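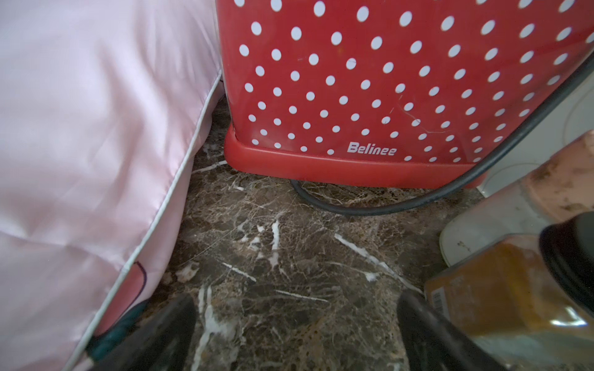 4.2 Bedding as a source of friction noise

Satin is a wonderful fabric to work with if you care about sound, and it surprised us more than any other material in the study. When a sleeper turns over, the cover slides against the sheet, against nightclothes and against itself, and each of those contacts makes its own kind of noise. We had expected the thick, fuzzy covers to be the loud ones. They were the quiet ones. Satin, which feels as if it should make no sound at all, gave a bright, whispery hiss with most of its energy high up, where a bedside microphone is also listening for breath. A quilt like the pink one in Figure 2, with its glossy face and the thin white piping between the top panel and the side, gives two sounds in one movement: the long hiss of the satin and then a short tick as a raised cord crosses the edge of the mattress. Once Honeylyn Fajardo had pointed out that tick in the home recordings we heard it everywhere, and it explains a good share of the false events that our first detector reported in children's bedrooms.

Figure 2. A satin quilt with piped edge, draped over the side; red polka-dot container to the right.

The reason this matters goes back to the question in Section 1. Parents' reports of how a child sleeps are useful, but they are made by people who were asleep themselves for most of the night. Sound recording is cheap and needs nothing attached to the child. The trouble is that a bedroom is full of small noises, and cloth makes many of them. Earlier in the project we treated all cloth noise as one nuisance to be filtered out. We now think that was a waste! Cloth noise is movement, heard at close range, and a night of it is a record of how restless the sleeper was. The job is to tell it apart from breathing and then keep both.

To see how far this could be taken, we recorded covers in two settings. The first was the small quiet room at Groston, where Jayson Saludo drew each cover by hand over a cotton sheet at a slow and a fast speed. The second was the family bedrooms described in Section 3, where we had no control over anything and where the bedding was whatever the family liked. Recordings in the quiet room were made in August, with the ventilation off, which made for some very warm afternoons and very clean data. All segments were cut to 1000 milliseconds before analysis, long enough to hold one full slide of the cloth and short enough that two separate movements seldom landed in the same segment.

We then compared the segments in 2 ways. In the first, we looked only at the balance between high and low frequencies, a measure simple enough to run on the recorder itself. In the second, we used the full spectral shape and the way it changed from the start of the slide to the end. The simple measure did well on cotton and fleece. It did badly on satin, for the reason given above: a slow slide of satin and a soft breath out through the mouth have nearly the same balance. The full shape pulled them apart again. Breath swells and fades smoothly, while cloth starts with a small catch, as the still fabric lets go, and then settles. That little catch at the start is the most useful thing we found, and it was present for every cover in the quiet room.

The catch was harder to find at home. Covers there are washed often, slept under by people of different sizes, and layered in ways we would never have thought to test. Satin over fleece was a favorite in the Wallin homes, and it behaves like neither. The fleece grips the back of the satin, so the face of the cover hardly slides and the sound comes mostly from folds opening and closing. Teodoro Ocampo suggested treating these folding sounds as a class of their own, and we have done so in the results below. Folding sounds are shorter than sliding sounds, they come in clusters, and they tend to follow a large movement by a second or so as the cover settles.

Laundering deserves a study to itself. We washed two covers repeatedly and recorded them between washes, and both changed in character: the hiss lost some of its brightness and the catch at the start grew softer. We can't say from so small a set whether this would go on or level off. It does mean that a detector tuned on new bedding should be checked on old bedding before anyone trusts it, and we would be delighted to see another group try this with a wider range of fabrics.

One more source of variation should be mentioned. The recorders stood on whatever surface was near the bed, and the distance to the cover changed when the cover did. A quilt hanging over the side brings cloth closer to a recorder on that side, so the same movement is picked up louder. We corrected for this using the level of the background hum, following the procedure in Section 3.4, but the correction assumes that the hum is steady through the night. In the homes with window fans it was not, and those nights are reported separately in Section 5.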